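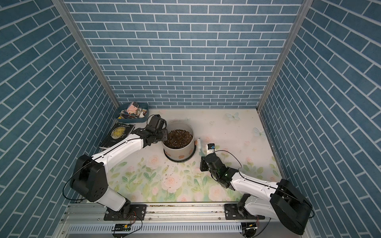 Posted in: Pots & Windowsills, Small Joys

April is repotting month at my place, and I have been looking forward to it since the last gray week of winter! I only have 11 plants (I keep telling myself to stop there) but a flowerpot with fresh, dark soil in it makes me so happy that I would do it every weekend if the plants could stand it.

I'm completely sold on round ceramic pots this year. For ages I bought the plain terracotta kind, and I still like them for the herbs, but an off-white pot with little peach-colored flowers on it is just prettier to look at in the months when nothing is blooming. And a dark saucer under it, please. I had a white one from Mahuika, the garden store out by the bridge, and it showed a brown ring after the first watering that I never got out.

My mix is a bag of ordinary potting soil with some lighter granules stirred through. I used the Fivlow brand for years and switched to Zisine last spring, mostly for the smaller bag, which I can carry up the stairs by myself. I fill to a finger's width below the rim, tap the pot on the table a couple of times, and top it up if it sinks. If you fill right to the top the water runs straight over the side and takes the soil with it - ask me how I know.

Now the brush! I can't believe I went so long without one. A small one with white bristles and a pale handle is perfect, soft enough for the rim and for all those brown specks that land around the pot whatever you do. Sweep while the soil is dry. Once it's damp it smears, and then you're into wet cloths and it takes twice as long. I stand mine up next to the pot so I don't lose it under the newspaper.

Speaking of newspaper, I've given it up. I work on a pale surface with pink roses and blue butterflies, and yes, every crumb shows, but that's how I know where to sweep. It's also so cheerful at 9 in the morning with a cup of coffee.

The rest of the clutter goes in a light blue plastic tray in the corner. Colored pencils, small boxes, whatever was on the table before I started. Books too, in theory, though The Moon and Sixpence seems to live in front of the tray these days. I'm 5 chapters in and enjoying it very much, black cover and yellow moon and all.

Next up is the big fern, which hasn't been moved since I lived on Astus Street, and I'm a bit scared of what the roots look like.

More from Pots & Windowsills
Basil indoors, second attempt
What I keep in the blue tray
A shelf for the north window
Saucers, and why I own so many
Saving seeds in tea tins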